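3rd June

Spent the day on the handling rules for the two-arm cell. The old sheet dates from March and was written for rigid parts, mostly the Jedilitz brackets, and it says nothing useful about anything with a cord on it. Zukau wants a version they can put in front of new operators without one of us standing there. I had promised them a draft by tonight and it is done, more or less.

Started with the wording on speed. The March sheet says "reduced speed when both arms share the workspace," and everyone reads that differently. At Geddes they take it to mean whenever both arms are powered. Here we have been taking it to mean whenever both are moving. I changed it to a number. With both arms inside the shared zone, the limit is 100 mm per second at the fingertip, and 200 when only one arm is in there and the other is parked. Slower than people like. I put it in anyway and can argue about it later.

Then the question of what counts as parked. I wrote that a parked arm is in its rest pose with motion disabled in the software, and that holding still doesn't count. That took most of an hour, mainly because the Zostix controller uses the word "hold" for two different states and the screens look alike. Added a line telling people to check the state name in the log before they reach in. I should ask Zostix if they plan to rename one of them.

After lunch I worked on the part about corded items, using the blue headphones with the green cord. Rigid parts go where you put them. A cord goes where it likes, and it can end up across a finger or under the part without setting off any fault. The March sheet would let you carry on as long as the grip on the main body is good. I don't think that's enough.

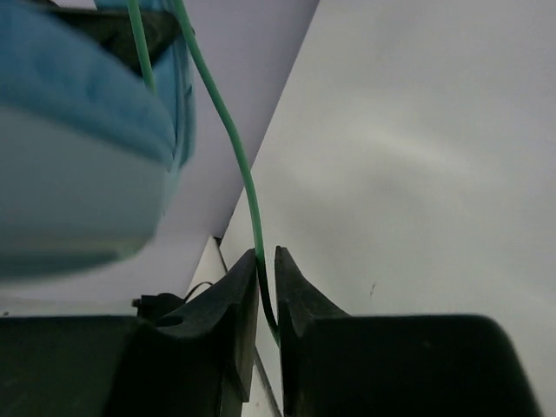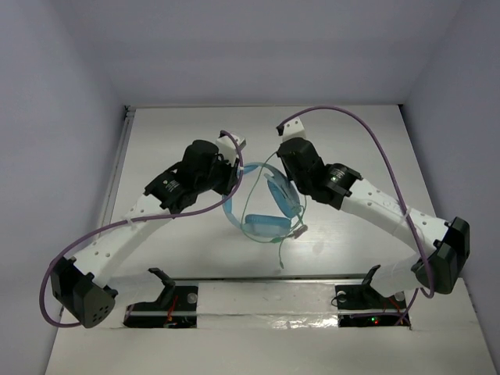
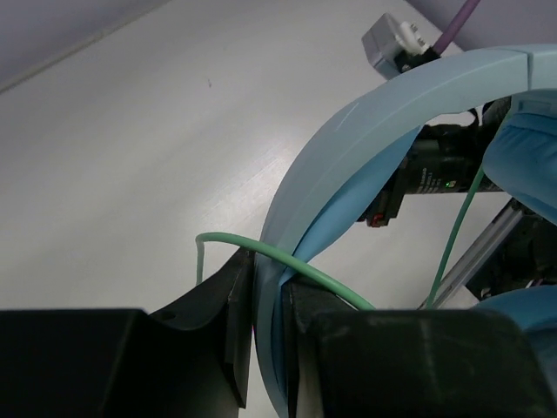
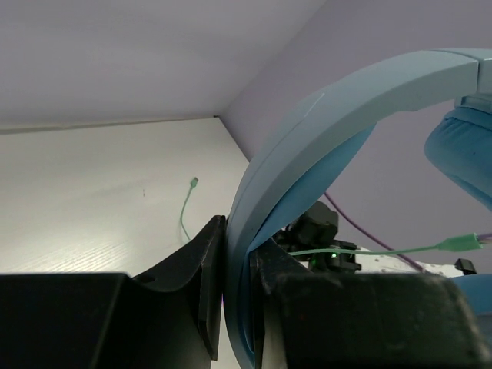 Corded item, shared workspace. Three views from the gripper and one of the whole cell (the second).

The rule I ended up with has 4 points, and I'll copy them here so I have them if the file gets mangled again.

1. Before closing on the item, find the cord in the wrist view. If it can't be found there, use the overall view. If it can't be found in either one, stop.

2. The item is gripped by its body. The cord is gripped only when the task sheet names it as a grip point.

3. A cord lying over a finger or between a finger and the body is a stop, even if the grip looks good. Open, back off, start again.

4. No pulling on a cord to bring the item closer.

Point 3 is the one people will complain about, as it costs time on every run where the cord is in a bad spot. I thought about allowing it when the cord is slack, but slack is hard to judge from a wrist view and two people will call it two ways. A flat rule is easier to train. The headband arching up over the black fingers with the cord draped across the left one is the case I kept coming back to while writing it.

I also added a section on the arms' own cables, which the old sheet left out completely. The purple ones swing wide past the base motors, and the arms need room for that. Each cable is to be looked over along its full length at the start of a shift, including every zip tie, and a missing tie gets replaced before the arm is powered. Ties are cut only with power off. I would have thought that was obvious, but the Geddes log has an entry from March that says otherwise.

Still open: whether the surface has to be wiped between items, or only at the start of a shift. I left it at the start of a shift. Also whether an ear cushion is a grip point. It gives under pressure, and the force setting we use for brackets is wrong for it. For now I wrote "band only" and left a note in the margin.

The stop button test stays as it was, 2 presses, one per arm, logged by the person who did it.

Sent the draft to Zukau a little before six. Asked them to mark anything an operator would have to read twice. Need to find the old task sheets tomorrow and see which ones name the cord as a grip point, as I suspect some were just copied from each other. Also order more zip ties, the white ones.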